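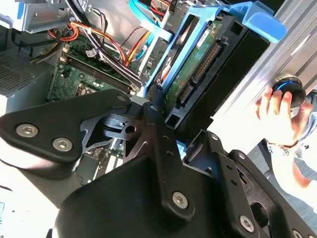

I have been writing software for robots long enough to have watched the fashionable part of the job move around several times. For a while it was motion planning. Then it was perception, and if you could tell a cat from a toaster you could name your salary. Now it is learned policies, and I like them very much, I really do. But I want to spend a few paragraphs defending a part of the work that hasn't been fashionable in all the years I have been at it, and that is the dull, patient code that decides what a robot should do when it isn't sure.

My example is computer disassembly, partly because I spend my days on it and partly because I think it is one of the best teachers around. People imagine a factory when they hear the word robot, with the same part arriving in the same place forever. The inside of an old desktop tower is closer to somebody's kitchen junk drawer. There are power wires looped over the motherboard, a data cable wandering off to a drive, a colored plastic caddy that one manufacturer thought was a wonderful idea and the next did completely differently. You have a grille on one side, sheet metal on the other, and a gripper that takes up a good part of whatever room is left.

When we began on Skonda, which is our planner, we did what everybody does. We built a nice clean model of the case, we found the drive, we computed a path, and we told the arm to follow it. Dalibor Kratochvíl wrote the first version in a month and it was lovely code. It also treated every cable as if it weren't there, because a cable has no good shape to give a collision checker. Juraj Kubíček made the opposite choice in his branch and treated every cable as a solid wall, and his planner would look into a case for 40 seconds and politely report that nothing inside could be reached at all.

Both of them were right, in a way, and we argued about it through most of May. What I came to believe is that a planner has to be allowed to say "maybe." A wire bundle can be brushed against. It can be leaned on a little. It mustn't be pulled. That is three different kinds of contact, and most of the planning tools I have used in my life offer you two: touching and not touching. So we ended up giving soft things a budget of force, and letting the controller spend it, and stopping when it was gone. Ludmila Havlíček still calls this my allowance system, and she doesn't mean it as praise.

The same goes for perception. Our old detector would hand us one answer for where the drive was, with great confidence, and the planner believed it like a child. The newer one hands over several candidates with weights on them. Everything downstream got slower and more complicated, and there was grumbling, some of it mine. We ran both on the same 60 towers one long Wednesday, and the new one asked for help more often and bent fewer things. I'll take that trade every day of the week – though I know teams who wouldn't, and their customers may be in more of a hurry than ours.

I should say a word about people, too. There is a habit in our field of treating a person's hand near the robot as a fault in the program, something to be engineered away by next quarter. I have never understood the rush. A human who steadies a part, or nudges a case over an inch, is giving the system information, and good software ought to be able to receive it gracefully. Most of ours can't. It sees the case move and throws an error, and somebody has to walk over to the keyboard and clear it. If I could have one wish granted for our tooling this year, it would be a pause that remembers what it was doing and picks up from wherever the world has gotten to in the meantime.

Vojtěch Murín thinks all of this will be swallowed up by bigger models trained on more data, and that I am polishing a typewriter. He may be right. I would only ask him to leave me a log file I can read when it goes wrong, and so far he hasn't promised me one.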